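Salt, Water and Patience: Building a Small Zinc-Ion Cell on a Student Budget

By Shoaib Durrani

Last updated: 01/01/2020
Reading time: 3 minutes

Print this page | E-mail this page

When our supervisor first handed round the list of projects, I will admit I skipped straight past the one on zinc batteries, thinking it sounded like something my grandfather would have kept in a torch. I came back to it a week later with a cup of tea and read it properly, and I'm very glad I did. Zinc is cheap, it is easy to get hold of, and it will work in a cell where the liquid is mostly water (which matters a good deal when you are a student sharing a lab with other students).

The question we set ourselves was a modest one. Does the amount of salt dissolved in the water change how long a small zinc cell keeps its capacity? There is plenty written on this by people with far better equipment than ours, and we didn't expect to overturn any of it. We wanted to see it for ourselves, with our own hands, and learn where the difficulties lie.

What we made

Each cell had a strip of zinc foil on one side and a manganese dioxide paste on the other, spread over carbon cloth, with a glass fibre separator in between. We mixed 3 electrolytes from zinc sulphate and distilled water – a weak one, a middling one and a strong one – and gave them the names Brotedlow, Dafis and Siter so that whoever was reading the results wouldn't know which was which. The names came from a word game we were playing at lunch and they stuck, to the point where I still find it hard to say "the strong one" and always say Siter.

The paste took us much longer than it should have. Our first batches dried out and flaked off the cloth as soon as we bent it, and it was only after a good many tries (and some kind advice from the technician) that we settled on a thinner mix, brushed on in two coats and left overnight. If another group takes this up, I'd suggest giving the whole first fortnight to the paste and not feeling bad about it.

How we tested

All the cells were charged and discharged on the Nemach tester, the older cycling unit in our lab. We planned for 2,000 cycles per cell, which looked very fine in the proposal. In practice the Brotedlow cells faded well before that and we stopped them early to free up channels for the others. The bench was kept at 37 degrees in a small incubator, mainly to stop the afternoon sun through the west windows from spoiling our numbers.

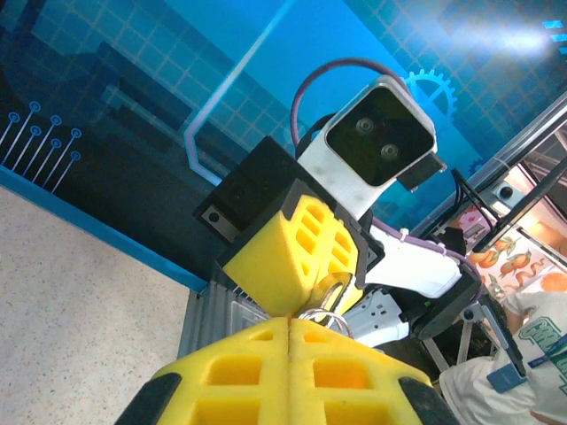 We took readings at the start and end of each day and kept them in a shared notebook as well as on the computer, a habit I grumbled about at first and was thankful for in July, when a power cut wiped out 45 hours of logged data and we were able to patch the gap by hand.

What we found

The Siter cells held their capacity best, with Dafis not too far behind. When we opened up the spent cells, the zinc from the weak electrolyte was covered in a mossy grey growth, and in one of them it had pushed right into the separator. The foil from the strong electrolyte was duller than when it went in but still fairly smooth. This fits with the usual explanation, that with more zinc ions close to the surface the metal goes back down more evenly during charging.

I should be careful here, as our cells were made by hand and no two had quite the same coating. Some of the difference between Dafis and Siter could well be down to my brushwork, which improved as the project went along! We made the Siter cells last, and in hindsight we ought to have mixed up the order.

What we would do next

I'd like to try a small amount of manganese sulphate in the electrolyte, which other groups have used to slow the loss of material from the paste side. I'd also like to weigh every coated cloth before and after drying, so that the results can be given per gram of active material. We have left the spare foil and the labelled bottles in the cupboard under the fume hood, along with a copy of the notebook, for whoever takes the project on.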